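Rechercher un article, une astuce OK

Faut-il attendre le robot pour ranger ses casquettes ?

Reda Bennani m'écrit qu'il ne range plus rien depuis avril : les machines s'en chargeront bientôt, autant économiser son dos. J'admire la stratégie. Chez moi, elle a produit un couloir impraticable.

Passer une casquette d'un bac à un autre, un bras à pince peut s'y essayer, sur une table dégagée, avec des bacs peu profonds. Votre placard n'a rien d'une table dégagée. Le mien contient une raquette.

En attendant, donc, à la main :

Emboîtez les casquettes l'une dans l'autre, visières du même côté. La pile tient mieux et se saisit d'un geste. Pas plus de 8 par pile, sinon celle du dessous prend une forme de béret.

Prenez des bacs à bord bas, un pour les propres, un pour celles qui attendent le lavage. Deux couleurs différentes, et même un adolescent s'y retrouve (pas le mien).

Ne pliez jamais la visière. Une machine qui serre trop fort ferait la même bêtise, mais elle ne prétendrait pas que c'était déjà comme ça.

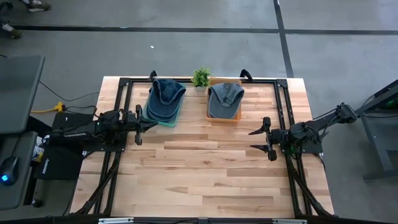 Quant au linge en boule derrière la porte, je ne parierais sur aucune pince avant longtemps. Reda, lève-toi.

À lire aussi
Détartrer la bouilloire sans parfumer le thé
Chaussettes seules : les garder 2 mois, puis chiffons
Affûter un couteau d'office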